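21. Mai 2026
Von: ein Listenmitglied aus dem Süden

Betreff: Re: Tischplatte nach dem Ölen fleckig, was tun?

Liebe Liste,

vielen Dank für die vielen Antworten auf meine erste Nachricht. Entschuldigen Sie bitte, wenn ich manches Wort nicht richtig benutze, Deutsch ist nicht meine Muttersprache und die Fachwörter für Holz habe ich zum größten Teil hier gelernt.

Ich möchte auf diese Nachricht von gestern Abend antworten:

> Bevor man überhaupt an Öl denkt, muss man wissen, was man vor sich hat.
> Furnier oder Massivholz, das ist die erste Frage. Bei Furnier würde ich
> nie mit der Maschine schleifen, da ist man schneller durch, als man
> schauen kann. Und dann: was war vorher drauf? Wenn es Hartwachsöl war,
> dann hält das neue Öl nicht gleichmäßig, und genau so sehen die Flecken
> aus, die du beschreibst. Außerdem hast du nicht geschrieben, wie lange
> du das Öl hast stehen lassen. Auf meiner Dose steht 20 Minuten, und das
> ist im Sommer schon zu lang.

Zuerst zum Tisch. Es ist ein Esstisch der Serie Pretano, ich habe ihn gebraucht gekauft, für 65 Euro. Die Verkäuferin hat nur gesagt, er sei »aus Eiche«. Ich habe jetzt unter der Platte an der Kante nachgesehen, wie mir hier geraten wurde. Die Maserung der Oberseite läuft nicht über die Kante weiter, sondern dort ist ein schmaler Streifen angesetzt. Ich verstehe das so, dass es Furnier ist. Die Maschine bleibt also im Schrank.

Was vorher auf dem Holz war, kann ich leider nicht sicher sagen. Ich habe den Test mit dem Wassertropfen gemacht, an einer Ecke, die ich noch nicht geölt hatte. Der Tropfen ist als Perle stehen geblieben, auch nach 13 Minuten noch. Daraus schließe ich, dass dort noch eine alte Schicht ist. Das passt zu dem, was Sie geschrieben haben.

Zu der Zeit: Ich habe das Öl von Nustura benutzt und es zu lange stehen lassen, weil das Telefon geklingelt hat. Danach war es an einigen Stellen klebrig. Ich habe es mit einem Baumwolltuch abgerieben, aber in der Mitte des Tisches ist ein matter Kreis geblieben, und daneben glänzt es. Im Gegenlicht vom Fenster sieht man es am stärksten, am Abend mit der Lampe fast gar nicht.

Jetzt habe ich drei Vorschläge aus der Liste gesammelt und bin unsicher, in welcher Reihenfolge ich es machen soll. Der erste war, mit dem Reiniger von Vaka die ganze Platte abzuwaschen und dann zwei Tage zu warten. Der zweite war ein feines weißes Pad und ein wenig frisches Öl, damit das alte sich anlöst. Der dritte war, gar nichts zu tun und bis September zu warten, weil das Öl noch aushärtet. Dieser letzte gefällt meiner Familie am besten, mir aber nicht.

Schleifpapier habe ich nur in 240 und in 2000 da. Das feine war für etwas anderes gekauft, ich denke, es ist für Holz zu fein und poliert nur. Stimmt das? Ich könnte in der Stadt noch ein anderes holen, bei Quinlan haben sie auch einzelne Bögen.

Noch eine Sache wegen der Richtung. Ich habe beim ersten Mal in Kreisen gerieben, so wie man ein Fenster putzt. Jemand hat geschrieben, das sei falsch und man müsse immer mit der Faser gehen. Bei meinem Tisch sind die Linien sehr fein und dicht, und ich kann mir vorstellen, dass die Kreise deshalb sichtbar bleiben. Beim nächsten Versuch gehe ich nur noch mit der Faser und nehme ein Tuch, das nicht fusselt.

Die Platte ist 86 cm breit, falls das für die Menge wichtig ist. Ich habe beim ersten Mal sicher zu viel genommen.

Für eine kurze Antwort zu der Reihenfolge wäre ich sehr dankbar. Bis dahin liegt ein Tischtuch darüber, wenn wir essen.

Mit freundlichen Grüßen
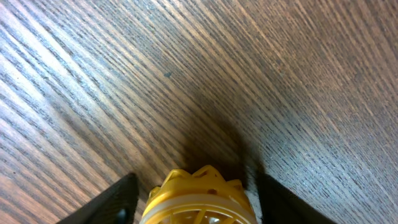 Womit soll ich anfangen, mit dem Reiniger oder mit dem Pad?

Mit dem Reiniger, und danach zwei Tage trocknen lassen. Das Pad erst dann, mit sehr wenig Öl und immer entlang der Faser, und den Überschuss gleich wieder abnehmen.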